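Door-opening scores: read the small print first
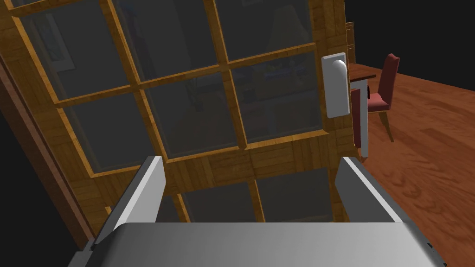
The glass-paned door from the simulated set, seen past the gripper's two fingers.

The draft guidance on reporting door tests went out to members in February, and Preltell has already started quoting it in sales material. That was quick. The text asks for 200 simulated trials per door and a single success rate at the end. We have read it twice and still don't know what the single number is meant to tell a buyer.

Take glass. A dark pane that throws back faint shapes of the furniture is a fair thing to put in front of a robot, and we are glad the simulated set has one. But a rendered reflection is only as awkward as the person who built it wanted it to be. The draft says nothing on how lighting or glass should be varied, so a lab could run every trial in the same dim room and still comply.

Then there is the word "open." Under section 3, a door counts as open once the latch is free. Ballberg reads it that way. Hamada wants the robot through the doorway with nothing bumped, chairs and tables included, and we side with Hamada. A freed latch is no use to someone waiting on the other side with a tray.

The draft also allows up to eight failed runs to be dropped as "setup faults," with no duty to say what the faults were. We would strike that line. If a run is dropped, print the reason next to the score — and keep the log.

Dadcombe is collecting comments and will take them until March 23, 2023. Ours will ask for real-door results in the same table as the simulated ones, even if the sample is small.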